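Search this site Search Go

3.2 What people drank with breakfast

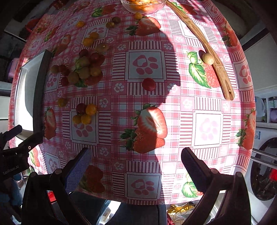 I asked 41 people at the Lorkley clinic to swap their morning coffee for plain warm water, and I'll admit I grumbled through the swap myself. Most stuck with it for two weeks. Three dropped out in November, all over headaches. Mojtaba Vahidi thinks I should've cut the coffee more slowly, and he's probably right! Figure 2 plots daily fluid intake against how rested people said they felt (my scale, so go easy on it).

Filed under: Food & Hydration

Related papers
Salt cravings in the Clastis group
Bedtime tea and sleep: the Rahman diaries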